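Bench tips: trying out hand-held grippers on household stuff

Start with the appliance door. Blocks are flattering - anything can pick up a block. Handles and edges will humble a gripper in 15 minutes.

Change one thing at a time. Rafferty once swapped the pads and the camera on the same afternoon and we learned that something was better.

Hang the cable down along your forearm before you begin, then reach as far as you plan to reach. Better it tugs now than on try 289.

Keep the marker cubes clean and don't grab the gripper by them. A thumbprint on the pattern is a fine way to lose tracking and blame the software.

Compare the Schmieder and the Butham in the same hand first, then switch. Most of us have one good hand and one that's along for the ride.
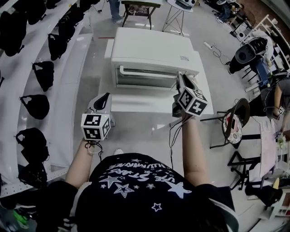
Corners take more patience than flat fronts. Come in at a tilt, close slowly, and write down the misses too - Tineke's notebook has 2 columns and the second is the useful one.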